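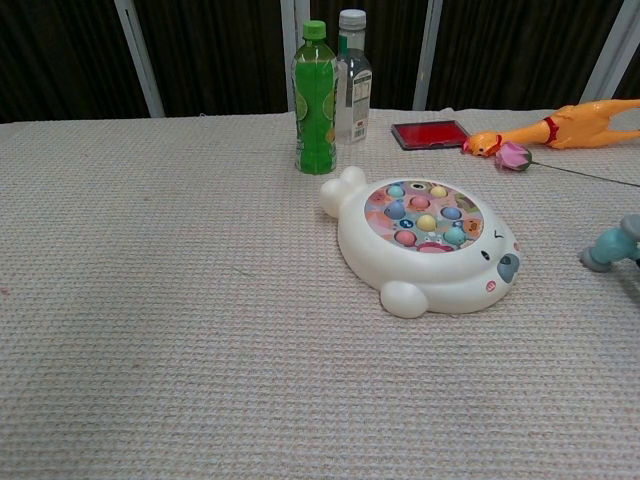

Figure 9.1 Two plastic bottles, one green and one clear, on a cloth-covered table.

Chapter 9
Fluid Therapy in Dogs and Cats

Water makes up the greater part of an animal's body weight, and small changes in its amount or location can affect every organ system. This chapter covers the assessment of hydration, the choice of fluid and route, and the monitoring of patients during treatment. Fluid therapy in horses and cattle is treated separately in the second part of this volume.

Learning objectives
After studying this chapter, the reader should be able to:
Describe the main fluid compartments and the movement of water between them.
Estimate dehydration from the history and physical examination.
Calculate a fluid plan that includes deficit, maintenance needs, and ongoing losses.
Recognize the early signs of fluid overload.

9.1 Body Water and Its Distribution

Body water is divided between the space inside the cells and the space outside them. The second of these is further divided into the fluid around the cells and the plasma within the blood vessels. Water moves freely across most cell membranes in response to differences in solute concentration. Sodium remains largely outside the cells and therefore has a strong influence on the volume of that compartment.

Dehydration and low blood volume are related but separate conditions. A cat with long-standing kidney disease may be clearly dehydrated and still have adequate circulation. A dog with sudden internal bleeding may be in shock before any change in skin elasticity can be found. The clinician should assess both – and record both – before fluids are ordered.

Units require care. One liter of water weighs one kilogram, so a patient that loses 500 grams overnight may be assumed to have lost 500 milliliters of fluid, provided that food intake, urine, and feces are taken into account.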